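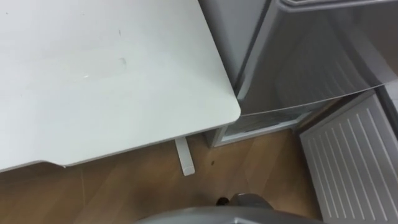
The corner of the desk and the low compartment next to it, from the head camera.

Trevdale Reach Study: Frequently Asked Questions
Last updated 2025-12-09

General

What is the study about?
We are testing a way for a humanoid robot to keep working when the thing it needs is out of view. The task is to move bottles between a desk and a drawer close to the floor. When the head is tilted down far enough to see the drawer, part of the desk drops out of the picture. Many learned policies do badly at that point. They act only on what is in the current image, so a bottle they saw a moment ago might as well be gone.

What is the method called?
We call it Karnden. It is a small memory module that sits between the image encoder and the part of the network that picks the next arm motion. The paper uses the same name.

Who works on it?
Samira Jaber and Joonas Kuusisto wrote the memory module. Fouad Hijazi runs the robot and collects the demonstrations. Myroslav Stasiv handles the evaluation. Please send questions about the data to Fouad and questions about the numbers to Myroslav.

How it works

What does the memory store?
It stores a short list of places where the robot last saw something it could pick up, along with how long ago that was. Places are stored relative to the pelvis, so they stay usable when the head turns. Entries fade as they get older and are dropped once they fall below a threshold. We did not tune the threshold very hard.

Does the robot build a map of the room?
No. There is no map and no 3D model of the furniture. If the desk is moved between trials, the robot has to look at it again.

How many cameras does the policy use?
One, the head camera. The fixed camera is for scoring and for finding out what went wrong afterward. It shows the whole desk and the arm together, which helps when the hand is out over the near edge and a bottle, like the one with the green cap, is standing at the far end. Its images are never given to the policy, in training or in testing.
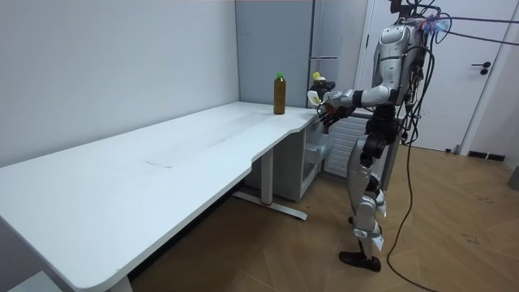
Data and results

How much data was used for training?
The training set has 1105 demonstrations, all teleoperated. Of these, 577 include at least one stretch where the target bottle is out of view of the head camera. The rest are ordinary reaches with the target in sight.

What is the main result?
We ran 80 test trials with the memory on and counted 11 failures. A trial fails if the bottle is dropped, left in the wrong place, or not moved before the time limit. With the memory turned off, the same network failed far more often, mainly on trials that began with the head looking down. The full table is in the paper.

What do the failures look like?
Most are grasp failures at the drawer. A bottle on its side is harder for the hand than one standing up, and the drawer walls leave less room for the fingers. The memory does nothing for this. In a smaller group of failures the robot went back to a spot on the desk where a bottle used to be.

Why use a drawer that low?
It forces the problem we care about. From the head camera, a bottle lying in the open drawer can be seen in full while one standing on the desk loses its top out of the image. A higher drawer would let the robot see both well enough to get by without any memory, and the comparison would tell us very little.

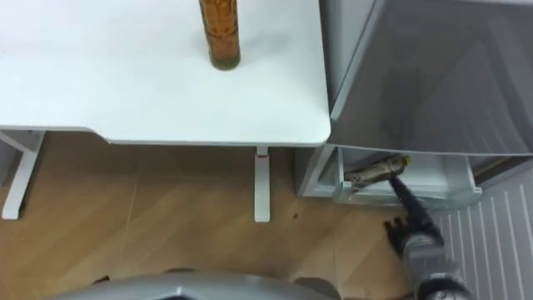
Can the method be used with a different robot?
We expect it to work on any robot that can report its head and waist angles with little delay. The places in memory are computed from those angles, so a slow or noisy reading will put the entries in the wrong spot. We have only tested it on one machine.

Access

Is the code available?
The memory module and the evaluation scripts are available on request. The teleoperation code is not, as parts of it came from the earlier Sturkcombe project and we don't have permission to share them.

Can I get the demonstrations?
The head camera recordings and joint data can be requested from Fouad Hijazi. Please say what you plan to use them for. Recordings made before October use an older joint order, and the file that converts them is in the same folder.

Are you planning a follow-up?
Maysoun Hijazi is starting work on grasps inside the drawer. We don't have a date for it yet.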